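분류: 강의자료 > 서비스로봇공학 > 조작(manipulation)

서비스로봇공학 강의노트 7
기계는 집안일과 작업장 잡무를 할 수 있는가
담당: Reet Lūse

7.0 이번 노트의 범위

6장까지는 파지 계획과 힘 제어를 따로 다루었다. 이번 노트에서는 두 가지를 합쳐서, 현재의 로봇이 실제 잡무를 어디까지 처리하는지를 본다. 여기서 잡무란 숙련공의 전문 작업도 아니고 전용 라인의 반복 공정도 아닌 중간 영역의 일을 가리킨다. 가정에서는 빨래 개기, 식기 정리, 바닥에 떨어진 물건 치우기가 해당된다. 작업장에서는 부품 분류, 공구 정리, 덮개 열고 닫기, 소모품 교체, 고장 장비의 분해가 해당된다.

"할 수 있다"라는 말은 논문, 홍보 영상, 납품 계약서에서 각각 다른 뜻으로 쓰인다. 따라서 용어부터 정한다.

7.1 "할 수 있다"의 네 단계

(가) 시연 수준. 적어도 한 번 성공한 기록이 있다. 실패 횟수, 초기 배치의 조건, 원격 조작 여부는 알 수 없다.

(나) 실험실 수준. 정해진 초기 조건의 분포에서 반복 시험을 하였고 성공률이 보고되어 있다. 물체의 종류와 조명, 작업대 높이는 대체로 고정되어 있다.

(다) 감독 운용 수준. 현장에 투입되었으나 사람이 가까이 있으며, 실패하면 사람이 개입한다. 이 단계의 핵심 지표는 성공률보다 개입 간격이다.

(라) 무감독 운용 수준. 실패를 스스로 검출하고, 복구하거나 안전하게 중단한다. 사람은 교대 시간이나 하루의 끝에 결과만 확인한다.

로봇 청소기는 (라)에 가깝다. 다만 바닥에 케이블이나 양말이 있으면 (다)로 내려간다. 같은 기계라도 환경에 따라 단계가 달라진다는 점에 유의한다. 단계는 기계의 속성이 아니라 기계, 작업, 환경의 조합에 붙는다.

7.2 성공률과 연쇄 작업

한 작업이 n개의 하위 단계로 이루어지고, 각 단계의 성공 확률이 p로 같으며 서로 독립이고 재시도가 없다고 하자. 전체 성공 확률은 p의 n제곱이다. p = 0.95, n = 10이면 전체는 약 0.60이다. 단계별로는 좋아 보이는 수치가 전체로는 현장에서 쓰기 어려운 수치가 된다.

재시도를 한 번 허용하면 각 단계의 실패 확률은 0.05의 제곱, 즉 0.0025가 된다. 같은 조건에서 전체 성공 확률은 약 0.975이다. 이 계산에는 두 가지 가정이 숨어 있다. 첫째, 실패가 검출된다. 둘째, 실패한 뒤에도 물체의 상태가 재시도 가능한 상태로 남아 있다. 수건을 잘못 집은 경우에는 두 번째 가정이 대체로 성립한다. 유리잔을 떨어뜨린 경우나 커넥터 핀을 휜 경우에는 성립하지 않는다.

이 노트에서는 두 번째 가정이 성립하는 작업을 가역 작업, 성립하지 않는 작업을 비가역 작업이라고 부른다. 집안일에는 가역 작업이 많고 실패 비용이 작다. 반면 물체의 종류와 배치가 매우 다양하다. 작업장 잡무는 다양성이 작은 대신 공차가 좁고 비가역 단계가 섞여 있다. 어느 쪽이 더 쉬운지는 한 축만으로 말할 수 없다.

7.3 가정 작업

빨래 개기. 천은 형상 자유도가 사실상 무한하다. 평평하게 펼쳐진 수건에서 시작하면 (나) 수준의 결과가 다수 있다. 뭉친 더미에서 한 장을 골라 펼치는 단계까지 포함하면 시간이 크게 늘어난다. 보고서를 읽을 때는 시작 상태를 먼저 확인할 것.

식기 정리. 강체가 대부분이므로 파지 자체는 어렵지 않다. 문제는 투명 물체와 반사 물체의 깊이 측정, 겹쳐진 접시의 분리, 선반 안쪽에서의 충돌 회피이다. 젖은 식기는 마찰 계수가 낮아져 파지력 여유를 다시 계산해야 한다(5.3절 참조).

물건 치우기. 인식과 이동이 비중을 차지하고 조작은 단순하다. "어디에 두어야 하는가"라는 질문이 남는다. 이는 가구마다 규칙이 다르며 대부분 문서로 존재하지 않는다.

조리. 본 과목에서는 다루지 않는다. 열과 칼날이 포함된 작업의 안전 요건은 11장에서 별도로 설명한다.

7.4 작업장 잡무

부품 분류와 상자 집기는 이미 상용화된 영역이다. 흡착 그리퍼를 쓸 수 있는 평면 포장물이라면 (라)에 근접한 설비도 있다. 흡착이 되지 않는 물체, 즉 망사 포장이나 구멍이 많은 부품에서는 성능이 떨어진다.

사례로 Avstead 창고의 시험 운용을 든다. 통합 업체 Vasora가 소모품 키트를 꾸리는 셀을 설치하였고, 평가 기간에 키트 2000개를 처리하였다. 이 가운데 사람이 개입한 경우는 200건이다. 개입 비율은 10%이며, 평균하면 키트 10개마다 한 번이다. 공정 책임자 Žydrūnas Laur의 보고서에 따르면 개입의 다수는 파지 실패가 아니었다. 빈 상자가 제때 공급되지 않았거나 봉투 입구가 접혀 있었던 경우가 많았다. 조작 알고리즘을 개선해도 이런 항목은 줄지 않는다. 셀 앞단의 공급 방식을 바꾸어야 한다.

평가 기간의 앞부분과 뒷부분을 비교하면 개입 간격이 길어졌다. 보고서는 이를 학습의 효과로 적었으나, 같은 기간에 작업자들이 상자를 더 가지런히 쌓기 시작했다는 기록도 있다. 사람이 로봇에 맞추어 환경을 정리한 것이다. 두 요인을 분리하려면 통제된 비교가 필요하며 이 보고서에는 그런 비교가 없다.

7.5 분해와 재조립: 컴퓨터 본체의 경우

분해 작업은 최근 주목받는 잡무이다. 재활용, 부품 회수, 현장 수리가 모두 여기에 걸린다. 조립의 역순이라고 생각하기 쉬우나 몇 가지 차이가 있다. 조립 라인에서는 부품의 상태와 공급 자세가 관리된다. 분해 대상은 모델이 섞여 있고, 나사가 마모되었거나 클립이 부러져 있거나 누군가 이미 한 번 열었을 수 있다. 설계 도면이 있어도 눈앞의 물체가 도면과 같다는 보장이 없다.
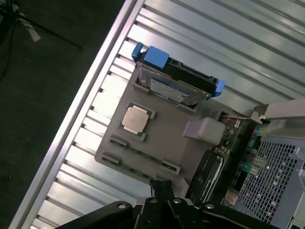 그림 7-1. 손목 쪽 카메라로 본 개방된 컴퓨터 섀시. 회색 에어 슈라우드의 개구부로 프로세서와 메모리 슬롯이 보인다. 아래쪽은 두 손가락 그리퍼.

그림 7-1과 같은 대상을 놓고 조작 난이도를 따져 본다.

드라이브 분리. 그림의 드라이브는 2.5인치이고 검은 캐리어에 장착되어 있으며 파란색 걸쇠와 탭이 있다. 사람에게 색은 손댈 위치를 알려 주는 단서이고, 로봇의 인식기에도 같은 방식으로 쓸 수 있다. 걸쇠 방식의 부품은 공구가 필요 없으므로 두 손가락 그리퍼로 시도할 만한 후보가 된다. 다만 누르기와 당기기를 동시에 요구하는 걸쇠라면 손가락 두 개와 팔 하나로는 부족할 수 있다. 이 경우 본체를 고정하는 지그를 두거나 양팔 구성을 검토한다.

메모리 모듈 삽입. 슬롯 끝의 래치가 열린 상태인지 먼저 확인해야 한다. 이후 모듈을 슬롯 방향에 정렬하고 수직으로 누른다. 위치 오차보다 각도 오차가 문제가 되는 경우가 많다. 기울어진 채로 힘을 가하면 접점이나 래치가 손상될 수 있으므로 비가역 작업으로 분류한다. 힘 제어 루프에 상한을 두고, 상한에 도달하면 누르기를 중지하고 자세를 다시 추정한다.

슈라우드 취급. 크고 평평한 플라스틱 부품은 잡을 모서리를 찾는 일이 먼저이다. 매끈하고 무늬가 없는 면은 스테레오 정합에 불리하다. 들어 올리는 과정에서 휘거나 걸릴 수 있으므로 강체 가정을 그대로 쓰지 않는다.

프로세서 주변. 금속 히트 스프레더는 빛을 반사하여 깊이 센서의 결측을 만든다. 손목 카메라의 자세를 바꾸어 여러 번 촬영한 뒤 병합하는 방법이 일반적이다. 소켓의 핀은 허용 오차가 매우 작으므로 본 과목의 실습에서는 프로세서를 분리하지 않는다.

케이블 커넥터. 변형체와 좁은 공차가 한 작업에 겹친다. 현재 기준으로 (나) 수준의 결과도 특정 커넥터와 고정된 케이블 경로에 한정된다. 가정의 충전 케이블 꽂기와 구조가 같은 문제이므로, 한쪽의 진전은 다른 쪽에도 영향을 준다.

손목 카메라의 한계도 기록해 둔다. 접근할수록 해상도는 좋아지지만 손가락이 접촉점을 가린다. 삽입의 마지막 구간에서는 시각 정보의 비중을 낮추고 손목 힘·토크 값을 주로 사용한다. 외부 카메라를 추가하면 가림은 줄지만 좌표계 보정이 하나 더 필요하다.

7.6 현재의 판정

아래는 본 과목의 판정이며 학계의 합의가 아니다. 학기마다 갱신한다.

바닥 청소: (라), 단 바닥이 정리된 경우
평평한 수건 접기: (나)
빨래 더미 전체 처리: (가)에서 (나) 사이
식기세척기 비우기: (나)
상자 집기, 평면 포장물: (다)에서 (라) 사이
걸쇠식 드라이브 교체, 단일 모델: (나)
걸쇠식 드라이브 교체, 모델 혼재: (가)
메모리 모듈 삽입: (나)
임의 케이블 연결: (가)

판정에 이의가 있으면 근거 자료와 함께 제출한다. 영상만으로는 (가)를 넘는 판정을 하지 않는다.

7.7 과제

1. 자신의 집이나 작업장에서 잡무 하나를 골라 하위 단계로 나누고, 각 단계를 가역과 비가역으로 분류하라. 비가역 단계마다 실패를 미리 검출할 수 있는 센서 신호를 하나 이상 적을 것.

2. Avstead 사례에서 개입 1회의 처리 시간이 t, 키트 1개의 수작업 시간이 T일 때, 셀이 사람의 총 작업 시간을 절반 이하로 줄이는 t의 조건을 구하라. 개입 비율은 본문의 값을 쓰고 설치와 유지보수 시간은 무시한다.

3. 그림 7-1의 대상에서 드라이브를 분리하는 계획을 작성하라. 접근 방향, 접촉 순서, 중단 조건을 포함한다. 걸쇠의 동작 방식은 그림만으로 확정할 수 없으므로 가정을 명시할 것.

4. 7.2절의 독립 가정이 깨지는 예를 두 가지 들고, 각각 전체 성공 확률을 높이는지 낮추는지 설명하라.

제출은 Minside 과제함으로만 받는다. 분량은 그림을 제외하고 2쪽. 계산 과정이 없는 답은 채점하지 않는다.

다음 노트: 8장 실패 검출과 복구 동작

문의: Minside 강의 게시판 | © 서비스로봇공학 강의자료 | 맨 위로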